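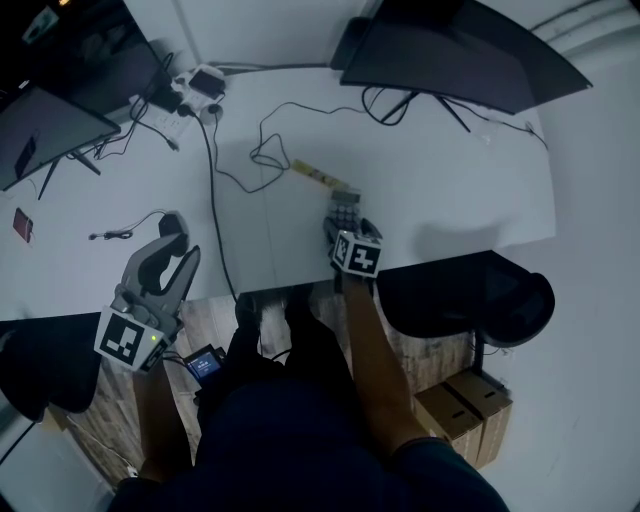

Why is the 1 at the top on my nan's phone but at the bottom on the calculator, did someone make a mistake, one reader wanted to know. Good question! No mistake. Two lots of people, two different ideas. More on that in a minute. First the insides.

WHAT'S UNDER A BUTTON?

Not much! On lots of keypads all the buttons are one floppy sheet of rubber with bumps on it. You think you're pressing separate buttons but its really one big squashy mat, poking up through holes in the case.

Under each bump is a little black dot. The dot has carbon in it. Carbon lets electricity through (same stuff as in pencil lead, sort of). Under the dot there's a flat board with two metal tracks that nearly touch. Nearly. There's a gap.

Press - bump squashes - dot lands on the gap - electricity gets across. Let go and the rubber pops back up. Gap again. Done.

HOW DOES IT KNOW WHICH ONE?

You could give every button its own wire. Lots of wires though. So the tracks are laid out in rows and columns, like a game of battleships. A phone keypad has 12 buttons, 4 rows and 3 columns. That's only 7 lines to check. A tiny chip checks them over and over, much faster than you can blink. Row 2, column 2? Must be the 5.

Try it on squared paper. Our class at Erkon Primary drew a keypad with 114 buttons (why not) and worked out how few lines you could get away with. Answer is 25, if you make it 6 rows and 19 columns. We checked. Twice.

SO WHY IS THE 1 IN A DIFFERENT PLACE?

Old adding machines had the small numbers at the bottom, and calculators carried on like that. Phones used to have a dial you turned with your finger. When push buttons were on the way, the phone people tried out diffrent patterns on real people to see which they got on with. Circles, long rows, all sorts. The square one with 1 at the top did well, so that's what phones got. Calculators stayed how they were.

THE BUMP ON THE 5

Shut your eyes and feel the 5 on an old phone. Often there's a dot or a little line. It helps people who can't see the keys find the middle, then they can work out the rest from there. Keyboards do it too - feel the F and the J.

WHY DO SOME STOP WORKING?

Crumbs. Squash. Fluff. If muck gets between the dot and the board, no electricity gets through, however hard you press. Or the dot just wears away on the one you use most. Volume down in our house.

Don't open anything up without a grown-up, and never anything that plugs into the wall.

THINGS TO SPOT BEFORE NEXT TIME

A keypad with the 1 at the bottom. One with letters on as well. One where the numbers have rubbed off.

Send your drawings to the Druvance Kids page by 21 May. Next one is doorbells.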